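Kiltimgate Reuse and Repair Shop
Progress report to the Cladel Fund, second period
Tuesday, August 28, 2018
Prepared by Arnulfo Castaño

You asked for a plain account of how the grant is being used, so I will start with the number everyone will quote. The shop took in 2,961 items between January and the end of July. I would ask you not to put that in your newsletter, at least not by itself. It is a count of things that came through the door. It says very little about what left again, and the original proposal was about what left again.

The tally sheets for outgoing goods were only filled in properly from the spring on. Before that, a sale of three mugs and a lamp might be written down as one item or four, depending on who was at the till. I have not tried to repair those early sheets by guesswork. For the months where I trust the records, clothes and kitchen goods move quickly, books move slowly, and small electricals hardly move at all. The electricals were supposed to be the heart of the project.

Repair evenings

We held 10 repair evenings against a plan of 12. Two were dropped when the hall was double-booked. Attendance was fair and people seemed to like coming. I remain unsure what we are proving with them. A "repaired" slip gets signed when the toaster works on the bench, and we have no idea whether it works a month later. The Leleo model, which this project was copied from, reports a very high success rate using the same kind of slip. I would treat their rate with the same caution as ours.

I tried a call-back in June. We had phone numbers for 39 people whose items were marked as fixed, and six picked up or returned the message. Four of those were happy, one had given the thing away, and one could not remember what it was. That is not a result. If the Fund wants a real answer on repairs, we need permission to ask for contact details at sign-in and somebody with paid hours to do the calling.

Sorting and storage

The new intake rules have been in place since May. Donations are checked at the table before they go to the shelves, and household goods are kept apart from clothes from the start. The back room is easier to walk through than it was, and the fire inspection passed without comments. Whether sorting is any faster, I can't say. Nobody timed the old way, so there is nothing to compare it with. 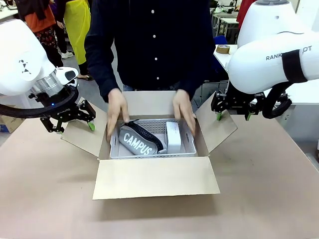 Castaño is too hard on the sorting change, according to Maureen, who asked for her view to go in the report. She says the old way meant handling everything twice, and that half the shelf stock in the winter was stuff that should have been refused on the day it came in. She would keep the new rules even if the figures never showed a thing.

I accept that, and she has worked far more shifts than I have. I would still like a baseline before we tell anyone else to copy us. We will time two ordinary shifts in September and two in October and send you the sheets as they are.

Money

Spending is under budget, mainly on account of the van, which we have not bought. The three quotes we got were for vehicles none of us would want to own in two years. We have been hiring by the day in the meantime. Hire looks cheaper so far, though winter may change that – the day rate goes up and collections tend to bunch together before the holidays. Please leave the van line open until January.

The training line is nearly spent. The electrical safety course was worth it. The customer service day was not, in my view, and I would not book it again.

What we need from you

A decision on the contact details question, and a yes or no on moving up to a third of the unspent van money into paid hours. The bank statements and the tally sheets, early ones included, are in the folder with this report.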